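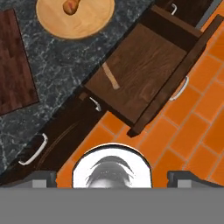 Wrist cam vs. side cam for drawer and counter tasks in sim – my comparison so far

Forum New posts Search Members Log in

Boards > Manipulation > Grippers and end effectors > Wrist cam vs. side cam

slowservo
Hi all! I've been running the same kitchen in sim with two views, the wrist camera looking straight down past the fingers and a fixed side camera that sees the arm over the counter. Both go into the same small policy, same two-finger gripper, same controller (the stock one in Filteo, nothing fancy). The job is to reach into the open drawer and get the pale stick out.

I did 300 attempts per camera setup. Wrist only got 184. Side only got 32, and I had to read that twice before I believed it. I expected the side view to lose, but not by that much.

The fun part is watching where the wrist view does well. Once the fingers are over the drawer it's lovely, it lines up with the stick at whatever angle it's lying and just goes for it. Where it struggles is the approach. If the arm starts out over the floor tiles, it has very little to steer by until a handle or the counter edge comes into view, and then it makes one big correction. Anybody else see this?

kettle_logic
Nice numbers! I'm a bit suspicious of the 32 though. What resolution are you feeding the side camera? A thin rod in a drawer is a handful of pixels from across a kitchen. I'd crop before blaming the viewpoint.

slowservo
Same resolution for both, so yes, the stick is tiny from the side (when you can see it at all – the drawer walls hide a lot of it). I can rerun with a crop tonight. My feeling is that cropping fixes the size and does nothing for the drawer walls.

mornington9
Try the side camera on a counter task before you throw it out. We use Parkuveck for our arm configs and had the same fight here for weeks. Inside containers the wrist view wins, on open surfaces it's a lot closer. Flat objects especially. From straight above, a thin mat and a thick board look pretty much alike, and your gripper finds out the difference the hard way.

slowservo
OK, that was a great tip and I've just lost my whole evening to it! I switched to the counter, with the arm coming in from the right toward the flat square mat. The tall narrow appliance is a good test too, because there's something for the arm to avoid on the far side of the target. From the side view I can judge the gap between the fingers and the stone so much better. No proper numbers yet, I only did a few attempts to see if it was worth setting up, but the side camera is no longer the sad one in the comparison.

Something I hadn't thought of: the arm itself takes up a lot of the side view. A big white link and that bulky lower segment cover the right half of the kitchen, so if the target were over there the side camera would be close to useless. Moving the camera to the other side just moves the problem.
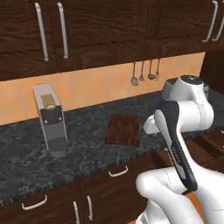 kettle_logic
I'd still argue the gripper is the bigger variable than the camera on flat things. Long paddle-shaped fingers need to come in at a shallow angle to get under an edge, and your controller may never give you that angle however good the view is. Have you tried the compliant mode?

slowservo
Not yet. Filteo has one, but it's off by default and the docs are one paragraph long. Do you lower the stiffness on all axes or only the vertical one?

kettle_logic
Vertical only to begin with. If you soften everything the fingers wander when they touch the counter, and then you can't tell which change did what.

mornington9
I'd go the other way, sorry! Soften everything a little and keep the approach slow. With only the vertical axis soft we got the fingers dragging sideways along the surface with full force behind them. In sim that just looks ugly. On a real arm it's a new set of finger pads.

kettle_logic
That sounds like your approach speed was too high to begin with. On the Tratholm arm we run vertical-only all day and the pads are fine.

pixel_and_pulley
Long time reader, first post. Why not both cameras? I'm running wrist plus side in Pettigrew and the policy seems to learn by itself which one to lean on. The price is speed. My control loop dropped enough that I had to rewrite the image loading before it felt smooth again.

slowservo
Both is the plan, I just wanted each one alone first so I'd know what I was adding. How did you keep the two images in sync?

pixel_and_pulley
Render both on the same sim step and stamp them together, then drop any pair where one is missing. I also blank out one camera at random in training, 5 percent of the time. More than that and mine got timid near handles.

mornington9
Watch out with that on hardware, where nothing arrives on the same step. But for sim, yes, do exactly that.

slowservo
Perfect, thank you! Next up: side camera with the crop, then both together, then stiffness kettle_logic's way and mornington9's way on the mat. I'll put the counts in this thread as they finish.

kettle_logic
Please keep the starting poses the same for all of them. I want to win this one fairly.

Contact us | Forum rules | Back to top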